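Review: Parkirard handbook for hand-held gripper sessions, second edition

I have been using the Parkirard handbook since March, when we replaced our own house rules with it. It is a spiral-bound book of good practice for people who record everyday tasks with hand-held grippers, and it comes with a set of blank log sheets and a laminated start card. Cimwood publishes it. We paid for our copies and have no arrangement with them.

Our work is kitchen and table tasks. Most of it is small stuff: sorting, putting away, laying out. Before this we had a four-page document that each operator read once and then forgot, and every site did things its own way. I wanted one set of rules that a new person could follow on the first morning.

What you get

The book has 175 pages in nine chapters. The first two are on wording and roles and can be skipped by anyone who has done this before. Chapters three to six are the useful ones: setting up the surface, handling the tool, starting and ending a take, and what counts as a fault. The last three deal with storage, naming and consent from people who live or work at the site.

The start card is the part I would buy separately. It fits in a pocket and has the whole opening routine on one side. The back is for notes, and ours are already full.

Thin objects

I tested the handling chapter on chopsticks, which we find harder than cups or boxes. The rule for thin objects is to take them one at a time, with a finger to each side, and to hold the grip steady for a moment before moving off. The book is firm that a stick picked up together with its neighbor is a fault, even if both end up in the right place. Our old document said nothing on that, and two operators had been logging the same thing in different ways for months.
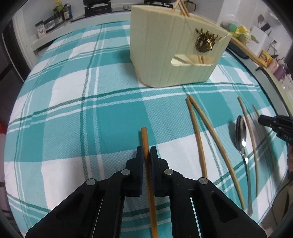 One stick between the fingers, with the chopstick caddy farther back on the cloth.

The section on mixed cutlery is shorter than it should be. It tells you to write down which object is the target before each take, and that works well when there are sticks and a spoon on the table together. It doesn't say what to do if a non-target item gets nudged. We treat it as a note in the log and carry on. Timo Gerlach, who checks our logs, wanted it marked as a fault, and I can see his side. A rule either way would have saved us an afternoon.

I also have a complaint about the advice on cloths. The book prefers a plain, single-color surface and gives it half a page. Real homes have checks and stripes and flowers, and if the point is to record real homes then I don't want my operators bringing gray sheets. We ignore this rule. The handbook does allow it, as long as the surface stays the same for the whole session.

Two grippers at one table

Chapter four is the best in the book. It covers two tools over the same work area and sets out who moves first, how to pass an object across, and where each hand should wait. The waiting position is off to the side with the fingers well away from the target. It sounds obvious. In our old logs it was the most common reason for throwing a take out.

There is also a check for anything mounted on the tool. You look at the strap, press the phone from both sides, and look again after any knock. Elastic is allowed if it goes around more than once. I was glad to see that in print, as the earlier edition accepted only the rigid clamp.

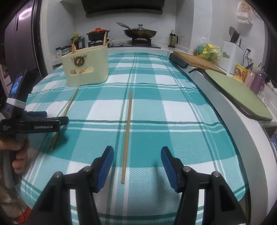 Two grippers at the table, the one on the left with its phone held on by elastic cord.

The kitchen page asks for the stove to be off and for knives to stay in the block or drawer unless a knife is the target. Pots may stay where the household keeps them. I would have added a line on cords and outlets, which come up at nearly every site we visit.

Compared with the others

We looked at the Skerkari guide first. It is cheaper and shorter, and fine if you only use one gripper, but it has nothing on passing objects between two. The Grube manual runs to 258 pages and is written for fixed arms in a workshop. Most of it doesn't carry over to a home, and the forms ask for things we have no way to measure.

Small problems

The index is poor. "Dropped object" is under L, for "lost grip", and there is no cross-reference. The log sheets have a box for the room but none for the surface, so we write it in the margin. The spiral binding catches on everything in the bag — I have already bent mine. The fault codes on the start card are printed in pale blue and are hard to read under a range hood light.

Would I buy it again

Yes, one per site and a start card for each operator. Give new people chapters three to six and leave the rest for whoever keeps the records. If you already have written rules for two-gripper work, compare them with chapter four before you spend the money. Cimwood sells the log sheets as a refill pack, but we photocopy ours, which the license page permits.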